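Best glue-up order for a small tabletop?
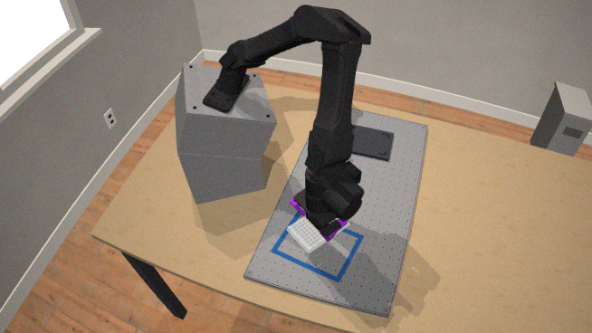
Tichý
I'm making my first table and loving it! Boards are 60 cm long, pale like the light wooden top in the picture, and I want it that smooth-looking. Do I glue them all in one go or in pairs?

Zimik
Pairs, every time! Glue two, clamp for 60 minutes, then join the pairs. Do a dry run first – you'll spot any gaps while you can still plane them out. Wipe the squeeze-out after 15 minutes, when it's rubbery and peels off beautifully.

Busaro
all at once is fine if you have enough clamps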